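Cork ring (laboratory)

From the Nirneo Reference, section Laboratory Furniture and Supports

A cork ring, also called a flask ring, flask support or cork stand, is an annular support used to hold round-bottom glassware upright on a flat surface. It has no moving parts and no clamp. The vessel rests in the central opening under its own weight, and the contact between glass and cork resists sliding and tipping. Cork rings are used in teaching, preparative and analytical laboratories, usually with round-bottom flasks, evaporating flasks and spherical receivers.

Contents
1 Construction
2 Sizing
3 Use at the bench
4 Associated items
5 Bench coverings
6 Care and replacement
7 Alternatives
8 See also

Construction

Most cork rings are cut from agglomerated cork, made by pressing cork granules with a binder into sheets or blocks. The blank is bored through the center and the inner edge is beveled or dished so that it meets the curve of the flask along a band instead of a single sharp line. Rings cut from natural cork bark are also found. They are lighter in color when new, with visible pores, and vary more in density from piece to piece.

The height of the ring is normally less than its outer diameter. A low, wide ring is harder to tip than a tall one, but it must still be high enough to keep the lowest point of the flask clear of the bench. If the glass touches the bench before it meets the cork, the ring gives no useful support and the flask can rock.

Laminated rings are built from several thin layers glued together. They can be made taller than single-sheet rings, though the layers may separate after repeated contact with solvent.

Sizing

Rings are sold by inner and outer diameter or by the range of flask volumes they accept. One ring generally serves several adjacent flask sizes. The catalog numbering used by Hukgate lists 11 sizes, the largest intended for vessels of 3000 mL. Gakari uses a shorter series and marks each ring by inner diameter only, so the two systems cannot be read across without a conversion table.

A ring is correctly matched when the flask sits below its widest point and the neck stands vertical without being held. A ring that is too small leaves the flask perched high, with a raised center of gravity. One that is too large lets the bulb sink until it reaches the bench. Small flasks are the more sensitive to a poor match, as a short neck and a light bulb are easily displaced by a spatula or funnel.

Use at the bench

The ring is placed on a level surface away from the edge, and the flask is lowered into it by the neck. The other hand may steady the ring. Solids are commonly added with the flask in its ring, the spatula being laid down close by between additions. Liquids are added through a funnel, which raises the center of gravity and may call for a clamp on the neck.

A flask on a cork ring is supported but not secured. It should not be left under stirring, under vacuum or connected to tubing that could pull on it. Hot glassware requires caution: cork insulates well and chars at high temperature, and a flask taken directly from a heating mantle or oil bath is usually allowed to cool in a clamp first.

For weighing, the ring can be placed on the balance pan and tared together with the empty flask. Villaseñor's bench manual recommends keeping one ring for this purpose only, because cork takes up moisture and its mass drifts over the working day.
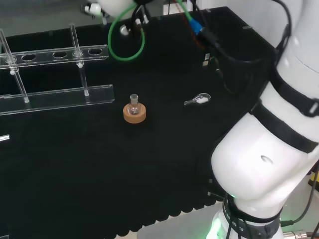

Associated items

A spatula or scoop is the usual companion to a small flask on a ring. The blade or bowl must be narrower than the neck if solids are to be transferred without a powder funnel. Where it is wider, the solid is tipped from a folded weighing paper.

Test tube racks are often kept on the same bench. Clear acrylic racks have an upper bar bored with round holes and a lower member on which the tubes stand. The transparent material lets the contents be inspected without lifting a tube, but acrylic is attacked by acetone, chloroform and several other common solvents, and such racks are best used for aqueous work. A rack holds cylindrical vessels only. A round-bottom flask cannot be stored in one, whatever the hole diameter.

Strömberg and Trujillo group supports into three classes in their teaching notes: receiving supports (rings and cradles), indexing supports (racks and blocks) and gripping supports (clamps and chucks). The classification is used in several course handbooks.

Bench coverings

Cork rings may be set directly on a hard bench top or on a mat or cloth. A dark covering makes clear glass and white powders easier to see and softens the contact when glass is put down. A loose cloth has drawbacks. It can ruck under the ring and tilt it, and an edge that overhangs the bench in folds can be caught by a sleeve. Coverings of this type are suited to handling practice, display and dry work, and are not used where spills or open flames are expected. 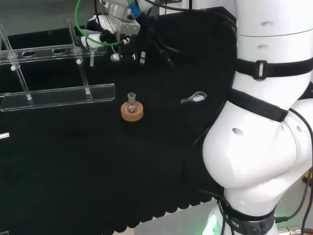 Can a flat-bottom flask be placed on a cork ring?
It can, but the ring adds little. A flat-bottom flask is more stable standing directly on the bench, and on a ring it may sit at an angle if the flat base catches the inner edge.

Care and replacement

Rings are wiped with a damp cloth and air dried. Soaking swells the granules and weakens the binder. Stains from iodine, permanganate and many dyes are permanent and do not affect function, although a stained ring should be treated as contaminated. A ring is discarded when it crumbles at the inner edge, no longer lies flat or has absorbed a hazardous substance.

Storage is dry and flat, with rings stacked in order of size. Stacks stored on edge tend to warp.

Alternatives

Rubber and molded plastic rings resist water better and can be washed with glassware. Rubber grips well but may mark the bench. Hard plastic is slippery when wet. The Chow pattern, a stepped plastic cradle, accepts a wider range of flasks than a single cork ring at the cost of a narrower contact band.

See also

Round-bottom flask
Powder funnel
Test tube rack
Laboratory spatula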